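Roof box on bare rails – crossbars or clamps?

fevano_wagon
Finally got a roof box for the wagon and I'm so excited for the September trip! The bars I have are Ostex, the flat kind, and the box came with U-bolts. They fit, but there's a whistle above 40. Is it the bars or the box?

pierina_f
Bars, almost always! Slide the front one back a few inches and try again. I had a Keverov box on mine for 640 miles and moving that bar made it so quiet I could hear the kids arguing again.

GerardoB
I'd disagree with moving it. Check the spread in your manual first, mine has a minimum. Look at the rubber strip on top of the bar – if it's missing, that's your whistle. 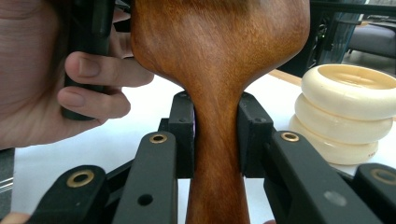

Does the strip have to be trimmed around the U-bolts?
Trim it so it fills the slot on both sides of each bolt and sits flush with no gaps.

pierina_f
OK, fair point on the manual. I still say try the bar, as long as you stay inside the limits. Takes seven minutes!

fevano_wagon
Strip was still in the bag, ha. Cutting it tonight – love this forum!

GerardoB
Nice! Recheck the bolts after the first stop too.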